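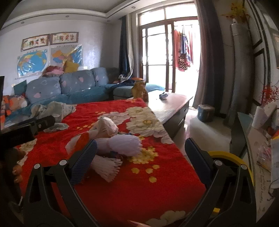
Folded paper pieces on a floral blanket

Monstead Girl Guides

The Monstead Guides are a youth group with 17 girls on the books, and I should admit up front that I was one of them (badge sash and all!). Ifigeneia Vrettos started the unit in a borrowed church hall with three girls and a kettle, and she ran it until Nour Rizk took over in October 2018.

Meetings cover camping, first aid, knots and a fair bit of singing. The big event is the February camp at Wernstead – two nights under canvas, usually sweltering, and my favourite part of the whole year. Biscuit sales pay for most of it, and the best season on record brought in $3,307, which we still brag about to the neighbouring units.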